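Wandcombe Lunch Survey: data card

Version 2, released 2024-07-13

What it is

A table of 236 survey responses on what people in Wandcombe eat at midday, where they eat it and what they pay. The survey was run over one August by Ritchie, a small local research outfit, and cleaned up later by me. I was asked to write a card that would encourage people to use the data. I would like them to read the next few sections first.

Files

responses.csv: one row per response
places.csv: one row per eating place named in a response
codes.txt: the meaning of each column
changes.txt: what differs from version 1

Who answered

People who were willing to stop. Forms were handed out at lunch counters, at the library door and in the Tornow arcade, between late morning and mid-afternoon. Anyone who skips lunch, works nights or eats at their desk had little chance of being asked. The original write-up called this "a portrait of the town at lunch". I can't find anything in the sampling that supports the phrase, and I've taken it out.

There is no weighting. Ritchie supplied a column of weights with version 1, but the notes don't say what they were based on, so it has been dropped.
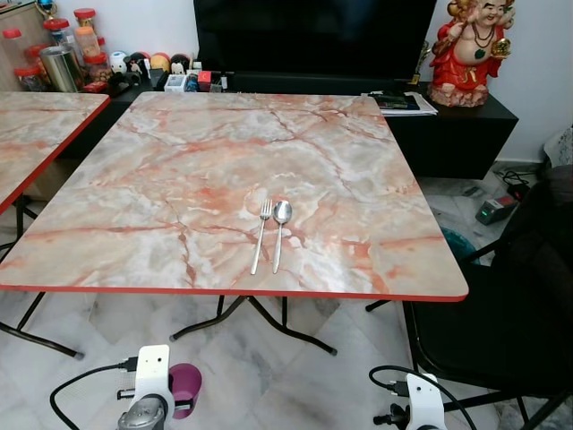
Fork and spoon on a folding table with a marbled top.

Columns worth a second look

price_paid is in dollars and was filled in from memory. A suspicious number of meals cost exactly 10. Treat it as a rounded guess, and please don't publish averages to the cent.

meal_type has 7 categories. The line between "snack" and "light meal" was left to the person answering, so one person's sandwich is another person's snack. I've seen a chart comparing the two. It means very little.

healthy is a yes or no answer to "Was your lunch healthy?" It measures what people think of their own lunch. It should not be used as a measure of nutrition, whatever the column name suggests. I would have renamed it, but that would break scripts written for version 1.
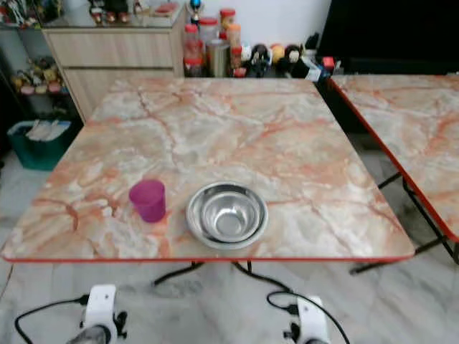 portion_size has the same trouble. Small, medium and large were never defined on the form, and the answers seem to follow appetite as much as anything on the plate. If you need grams, this is the wrong dataset.

Missing values

Blank means the question was left empty. In version 1 a blank could also mean "none", mostly in the drinks column. Where the paper form settled it, I fixed it. Where it didn't, the cell now says unclear.

The Jinum import

Place names were matched using Jinum, our in-house lookup tool. It is fond of near matches and at first merged two cafes on opposite sides of town. I have checked the matches by hand, but only once, so errors are likely still in there.
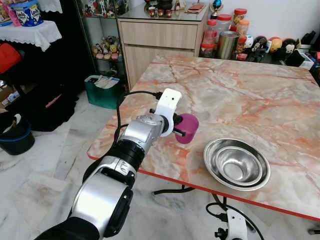
Uses I'd be comfortable with

Teaching people how to clean a messy survey. Trying out a chart. Getting a loose idea of what to ask in a better survey.

Uses I wouldn't

Setting menu prices, making claims about the health of the neighbourhood, or comparing Wandcombe with anywhere else. The Tornow answers in particular lean heavily on one food court.

Licence

Free to use and share with credit to Ritchie. If you quote a figure, quote the version number with it. Version 1 is still floating around and its drinks totals are wrong.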